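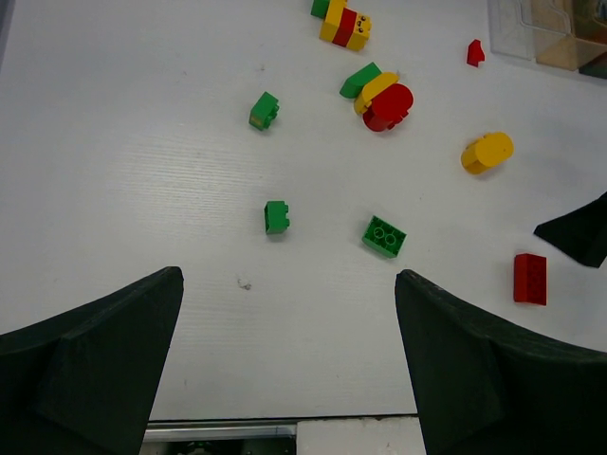
Toy building brick

Reading time: 2 min

A toy building brick is a small plastic block that joins to others of its kind by round studs on its upper face. Common colors include red, yellow and green.

Parts

The underside is hollow. In larger bricks it contains round tubes, which grip the studs of the brick below.
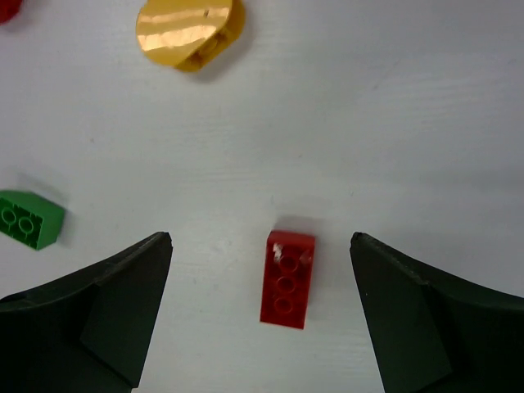

A brick two studs wide and four long is usually described as a 2x4. Sloped bricks serve as roofing – curved pieces form arches and rounded walls.

Sorting

Loose bricks may be sorted by color or by shape. Sorting by shape is slower at first but is generally preferred for large collections.

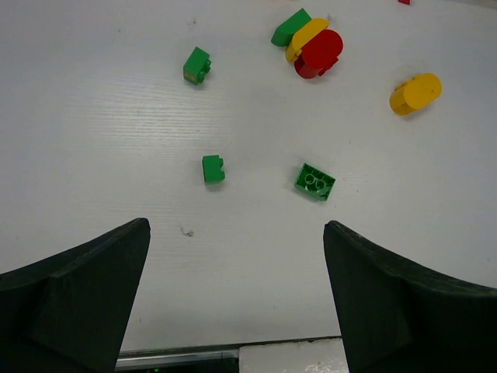 Small bricks are commonly kept in shallow trays.

Joining

Studs are aligned with the open underside and pressed together.

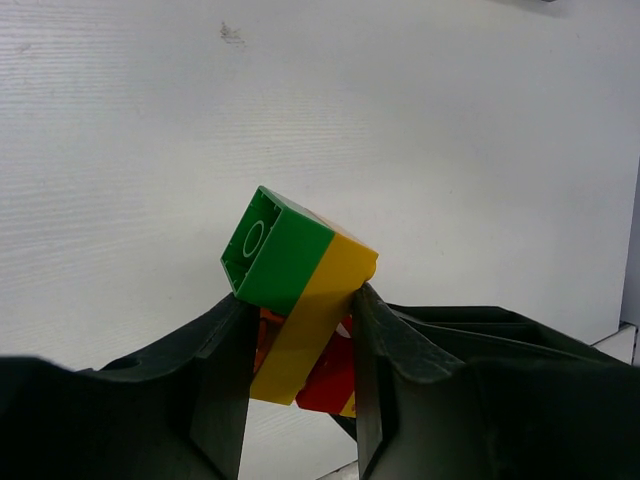 See also

Construction toy

Filed under: Toys and Games
2 comments · 6 shares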